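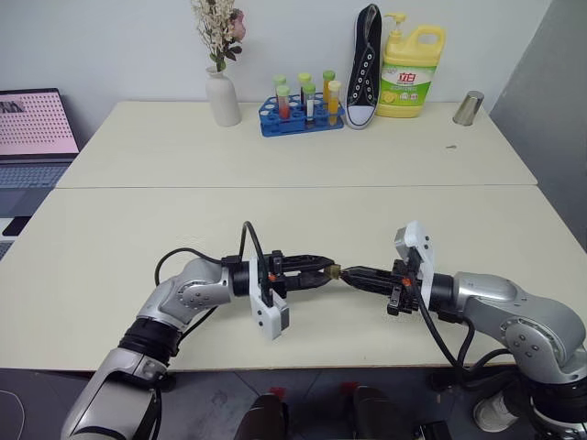
Dried flowers in a white ceramic vase, with a blue test tube rack alongside.

Cladach Dried Flowers: Frequently Asked Questions

Do dried flowers need water?
No. Keep the vase dry inside. If you have just washed it, let it stand upside down overnight before you put the stems back.

Which vase should I use?
One with a narrow neck holds a small bunch upright. Our Bundon bunch fits any opening wide enough for the stems without forcing them.

Where should I put them?
Away from direct sun, radiators and steam. Cream and pale tones yellow in a bright window. A back table against a wall works well.

How do I remove dust?
Use a hair dryer on the cool setting, held well back, or a soft paintbrush. Do not use spray cleaners.

Some petals fell off in the box. Is that normal?
A few loose petals are normal. If a whole flower head has snapped, email us a picture within 3 days of delivery and we will replace the bunch.

Can I shorten the stems?
Yes. Cut a little at a time with sharp scissors. Dry stems split if you bend them.

Is the vase included?
Only with the Clorer set. All other bunches are sold without one.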